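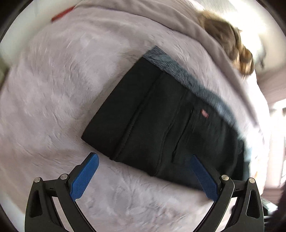

Winter Pouches and Bags, the Whole Shelf

Hello and welcome back to the gallery! I've been promising this page since April, when I cleared out the hall closet and found out how many soft little bags I own. There are a lot. I like anything padded, anything quilted and anything with a bit of fluff on it, and when a thing has all of those I pretty much have to bring it home. So I finally sat down on a Monday with a big mug of tea and wrote up my notes on the one I get asked about the most, plus some bits about how I keep it all looking decent.

The black one with the fur trim

My favorite, no contest. It's a black fabric pouch, padded, with a band of grey faux fur running along the top edge. I love how the fur has that slightly blue cast to it next to the plain matte black. There's a tiny red-pink label stitched on just under the trim, and I'm sorry to say that label is half the reason I bought it (it's so small! it's so cheerful!).

The seam and the pocket

A long stitched seam crosses the face and gives it that quilted, paneled look. There's also a narrow slit pocket. I keep a folded shopping list in there and nothing else, because the one time I put coins in it I had to turn the whole thing upside down over the sink to get them out.

Where I found it

Skunura, the secondhand place on the corner by the bus stop. I went in for a lampshade. The pouch was in the basket of gloves and scarves by the register, and I paid 2 dollars for it, which still makes me happy. The lampshade was ugly, by the way, and I left it there.

The blanket

Every time I post anything on this blanket I get more messages about the blanket than about the thing on top of it, so let's do that too. It's a long-haired plush throw in a pale lavender-grey, very shaggy, and it takes a mark from everything. Run your hand over it and the fibers stay swirled in whatever direction you pushed them. I bought it at Datilside in their end-of-season sale, in the bin at the back where they put the ones without a box. It lives on the guest bed and the guests never want to give it back.

Washing the throw

Cold, gentle, by itself, low spin. I give it a good shake outside and lay it over the rack for the night, then go over it with a pet brush once it's dry. Do not put it in with towels. I did that once with the old cream one and I was picking lint out of it until summer.

Cleaning faux fur trim

I don't wash the pouch at all. A damp cloth for the black part, patted and not rubbed, and for the fur I use a clean soft toothbrush and comb it all the same way. If it's gone a bit flat I hold it near the kettle for a few seconds (careful with your fingers!) and fluff it up again.

Black fabric and light fuzz

Yes, it picks up fluff. Yes, I put it on a shaggy throw anyway. A lint roller sorts it out, and I buy the Lernus refills since the sheets tear off properly and don't leave that annoying half strip stuck on the roll.

Storing padded things

Flat and never under books. Padding creases wherever it gets bent, and once there's a fold in it the fold tends to stay. Mine go in one layer in the drawer under the bed with a piece of tissue over any fur. I used to hang them on hooks and they all ended up with droopy corners.

Coming up

I've got a corduroy clutch from the Koval market stall that needs a new zipper pull, and a green velvet drawstring bag that I still can't decide about. The velvet one sheds. I'll put them up here when they're fixed and you can tell me whether the green should stay.

The page counter says 2,648 visits this month, so thank you all for stopping by to look at bags with me! Comments are open below, and if you've found a good way to get candle wax out of plush, please, please write it there.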